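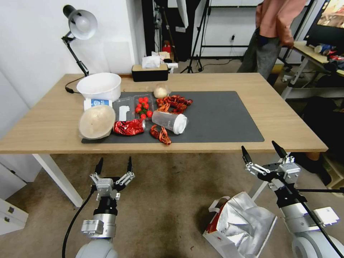 Print this message | E-mail this message

Re: [trekcombe-growers] Falo seed and leggy plants

From: Aldana Cisternas
To: trekcombe-growers

Yakubu Ogunleye wrote:
> Has anyone still got Falo going from the swap? Mine have gone all
> stalk and no leaf. They're on the landing windowsill in the little
> cells they were sown in, and they lean towards the glass like they
> want to get out. Kerttu says bin them and start again but it's April
> and I don't want to lose the time. Also, is it true you can't save
> seed from it? Someone at the swap told me it was a cross and would
> come up as any old thing.
>
> Yakubu (plot 53, the one with the bath)

Hi Yakubu, and hi everyone,

Don't bin them! I've had Falo on and off since 2000, when Gerardo Abella gave me a twist of seed in a bus ticket, and it goes leggy every single spring. It's that sort of plant. Pot each one on, nice and deep, so the soil comes right up to the first proper leaves, and the buried bit of stem will grow roots all along it. They look ridiculous for a week, like a row of green buttons, and then off they go. I use old yoghurt pots with holes poked in the bottom, and they move to 10 litre buckets once they've got some weight to them.

Your landing is probably too warm for the light it gets. Mine do much better in the back bedroom with the radiator off, even though my sister complains when she stays. Turn them round every morning while the kettle's on, and brush your hand over the tops a bit – it does seem to thicken them up, though Benedikt Hubmann thinks this is nonsense and has told me so more than once on this list.

Now, seed. Falo isn't a cross, or at least mine has come true all these years, so I think whoever told you that was muddling it with the Voltolberg one that was also on the table. That one really is a hybrid, and I had yellow plums, red plums and something like a small pepper out of one packet of saved seed. Good fun, but you wouldn't want a whole row of it.
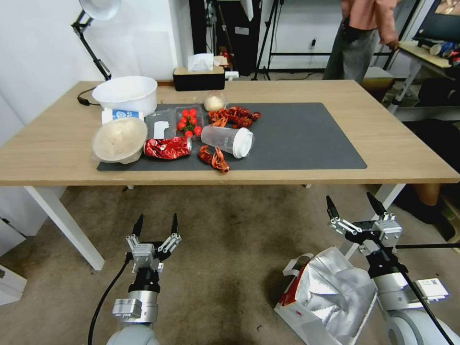 Saving tomato seed is easy as long as you start with fruit that's properly ripe, riper than you'd want for a salad. Squeeze the pulp into a jam jar with a splash of water, leave it somewhere you won't have to smell it, and after a few days the jelly comes away and the good seeds sink. Rinse in a sieve, dry on a saucer (not kitchen roll, you'll never get them off) and put them in an envelope with the name on. I've tried it with shop ones too, bright red cherry tomatoes in a clear plastic tray like those, with green stems still in among them, and they grew perfectly well, though heaven knows what the variety was and the skins were like boots. Keep the trays, by the way, they make lovely little propagators with the lid shut.

I've got spare Falo seed if you want a back-up sowing. Not masses, but I can do five or six envelopes. I'll be up at the Treloar end mending the compost bay most evenings from 5 until it gets too dark to see the screws, so come and shout over the fence.

Kerttu, before you write in, I know you said bin them, and I know your plants are always the best on the site. You've also got a heated greenhouse!

One question of my own while I'm here. Has anyone had any luck with basil in between the tomatoes outdoors? Mine gets eaten to a stick the night I plant it. I've tried grit, I've tried copper tape, and last summer I tried going out in my dressing gown with a torch, and the slugs simply waited for me to go back in.

Aldana

Print this message | E-mail this message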